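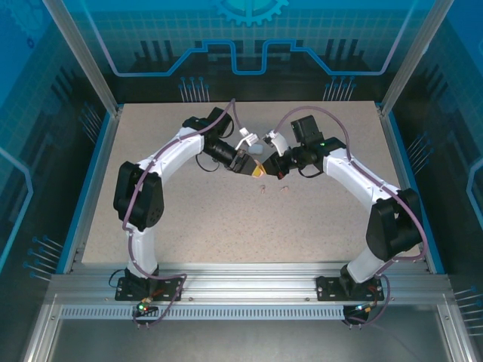
A reader of the previous version objected that a cell of this type is never finished being set up, and that setup and upkeep should be treated under one heading. The present article follows that suggestion in part.

The Berkska cell is a two-arm bench cell at Hollenstein, used for handling small objects. Both arms are mounted on black plates bolted to a single aluminum rail along the front of a speckled worktop. The enclosure has printed walls and aluminum posts. The cell is registered as No. 11 in the Okura maintenance index and was moved to its present site from Skovilitz in February.

Setup

The rail is leveled first, and the base plates are tightened against it with the arms unpowered. Each arm is then brought to its home position by itself before the pair is run together. The standard meeting test follows: the grippers are brought toward each other above the middle of the worktop at low speed, and any difference in height is corrected at the base plate. Software offsets are permitted only after the plates have been checked.

Cables are laid last. The purple cable on each arm must have enough slack to follow the wrist through its full reach

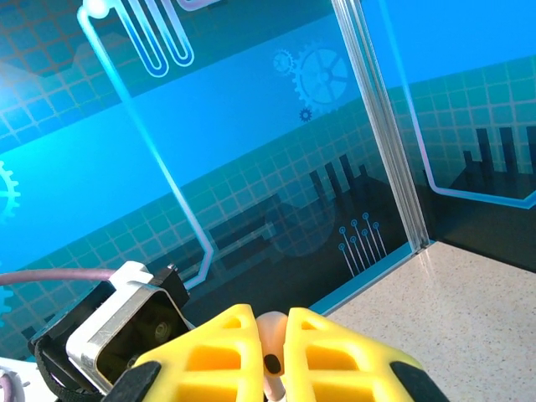
and must be clipped again whenever a wrist part has been removed. A cable that pulls tight at any point in the test path is rerouted before work resumes. The test path has 88 positions, and the complete sequence takes 60 minutes.

Grippers

The fingers are yellow plastic with black pads. Pads are replaced as a matched pair, even where wear is found on one side only. After replacement the opening width is measured again and the new value is entered in the log. Small, smooth items are used for the grip check, which is carried out at several places on the worktop, including the corners. Cleaning is done with a dry cloth; solvents are excluded under the site rules.

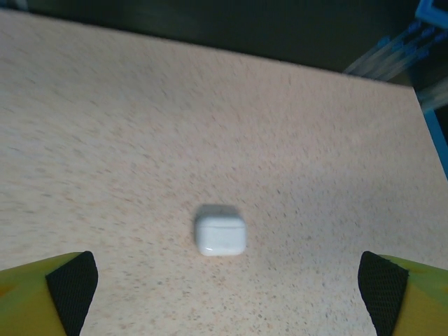
Faults and repair

The most frequent entry in the log is code 511, a loss of signal at the wrist. The connector is reseated and the cable inspected along its length. If the code returns, the wrist motor is exchanged and the meeting test repeated in full. Worn joints are sent to Skovilitz, where spare parts for the cell are still kept.

Last revised 7 Aug 2026

This site uses cookies to remember your reading preferences. Accept all | Manage settings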